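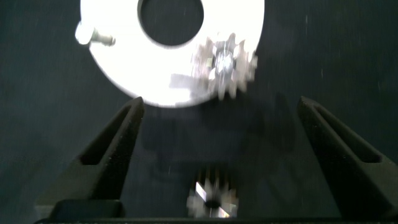
7월
글쓴이: 동아리 2년차 부원

우리 로봇 동아리에서 Getmont 기어 조립 키트를 두 달쯤 굴려 본 후기예요. 여름 대회 과제가 '작은 부품 집어서 끼우기'로 나오는 바람에 연습용 부품이 급했거든요. 처음엔 Drolier 제품이랑 엄청 고민했는데, 그쪽은 기어가 전부 플라스틱이라 우리 과제랑 안 맞아서 결국 이걸로 갔어요.

일단 금속 기어는 정말 마음에 들어요! 톱니가 뾰족하게 살아 있고 손에 쥐면 묵직합니다. 흰 원판에 볼트랑 기어를 올려놓고 연습하는데, 까만 그리퍼 손가락 끝으로 이 조그만 걸 잡으려면 각도를 진짜 잘 맞춰야 해요. 저는 첫날에 30번 시도해서 한 번도 제대로 못 끼웠습니다ㅋㅋ 그런데 그게 은근히 중독성 있어서 다들 집에 안 가고 한 판만 더, 한 판만 더 이러고 있었어요.

아쉬운 건 원판이에요. 너무 하얘서 조명을 세게 켜면 손목 카메라 화면에서 그냥 하얗게 날아가 버려요. 가장자리만 겨우 보이고 위에 뭐가 있는지 인식이 자꾸 튀더라고요. 우리는 조명을 60퍼센트로 낮추고 노출을 수동으로 고정해서 버텼는데, 무광 회색 원판을 같이 넣어 줬으면 훨씬 편했을 것 같아요. 팔을 빨리 움직이면 톱니가 겹쳐 보이는 문제도 있는데 이건 키트 탓은 아니고 우리 셔터 설정 탓이에요. 집기 직전에 잠깐 멈추는 동작을 넣었더니 꽤 나아졌습니다.

그리고 어두운 작업판 쓰시는 분들, 먼지 조심하세요. 하얀 티끌이 잘 보여서 우리 인식 코드가 그걸 부품 후보로 잡은 적이 있어요. (후배가 이틀 동안 코드만 뒤졌는데 마른 천으로 한 번 닦으니까 해결됐어요. 미안하다 후배야...)

설명서는 솔직히 별로예요. 그림은 많은데 기어 규격표가 맨 뒤 53쪽에 있어서 한참 찾았고, 번역도 군데군데 어색해요. 대신 예제 코드는 괜찮은 편이라 Dalitik 제어 보드에 올리는 데 반나절이면 충분했어요. 부품 상자는 칸막이가 얕아서 뚜껑 열다가 작은 기어가 옆 칸으로 잘 넘어가요. 저희는 결국 집에 굴러다니던 약통에 옮겨 담았어요.

대회 연습용으로 찾는 동아리라면 추천할게요. 로봇팔을 처음 만져 보는 신입생한테 바로 주기엔 좀 어렵고, 큰 블록 옮기기부터 하고 넘어오는 게 나아요. 별점은 다섯 개 중에 네 개, 하나는 원판 때문에 뺐어요. 다음 달에 Bashir 확장 세트도 사 보자는 얘기가 나왔으니까 써 보고 또 올릴게요!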